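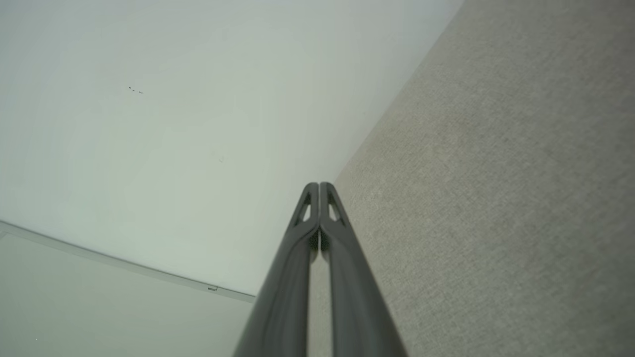

Sorting and Picking Up After Guests: Two Grippers at Canel Lodging
Project report, Work and Technology course

1. Background

Canel runs short-stay apartments and employs its own cleaning staff. Part of every turnover is collecting what has been left on seats and beds: towels, throws, clothing that guests forgot. The company started a trial in January with an arm that does this pickup. The arm comes from a supplier called Stasitz, and the task software is called Asetora. I spent my placement with the cleaning team and wrote this report from shift notes, the task log and conversations with the staff.

My question was what the trial changed for the people who do the cleaning. I did not try to measure whether the arm is worth its price.

2. How the work was done before

Cleaners worked in pairs. One stripped the beds and cleared the seating while the other began in the bathroom. Clearing the seating was never a separate job on the schedule. It took a few minutes and was counted as part of the room. Forgotten clothing went into a bag with the apartment number on it, and the bag went to the office at the end of the shift.

3. How the work is done now

The arm has two tapered fingers that close toward each other, and a small camera behind them. One cleaner brings it into the room, sets it in position by the seating and starts the task from a tablet. Soft items are the hard part. A shirt has no fixed shape, and the fingers need a fold or a raised edge to close on.
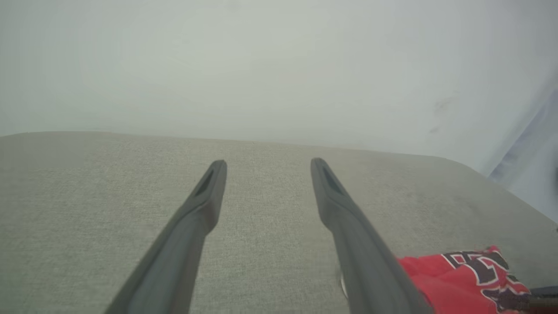 Clothing with large printed lettering gave the staff an extra question at first, as they were unsure whether the print could be damaged by the grip. The supervisor decided that printed garments could be handled by the arm but should be checked before bagging. The check is now a line on the tablet and has to be confirmed by a person.

The log for my placement lists 1869 pickup attempts. Of these, 1705 were closed without a cleaner stepping in. The rest were marked "assisted," and that covers everything from moving a sleeve to picking the item up by hand. The log does not separate these cases, so I could not tell how much work each one was.

4. What changed for the staff

The pairs were kept, but the jobs inside them shifted. Whoever runs the arm stays near the seating and does dusting or windows within reach. Several cleaners said they bend less. They also said they get interrupted more, as the tablet asks for a confirmation in the middle of another task.

Conversation dropped too. The partners used to meet over the beds and talk through the room. Now the person with the tablet tends to finish in a different part of the apartment. Two cleaners asked to go back to the old order on Thursday, the busiest day, and this was allowed.

Training was short. The staff learned to start, stop and reposition the arm, but they were not shown how to read the log. When the supervisor asked why an item had been marked as assisted, they had to answer from memory.

Pay did not change during the trial. The staff brought this up more than any other point. They see running the arm as added responsibility, and Canel treats it as part of the existing job.

5. Limits

I only saw day shifts, and all of them were in the Konstantinidis building, where the apartments have similar furniture. The older apartments across town have narrow rooms and may give other results.

6. Suggestions

Split the "assisted" mark into at least 2 types, one for a small correction and one for a full manual pickup. Let the cleaners hold confirmations until they finish what they are doing. Show them the log at the end of each shift. The pay question should be settled before the arm is used in more buildings.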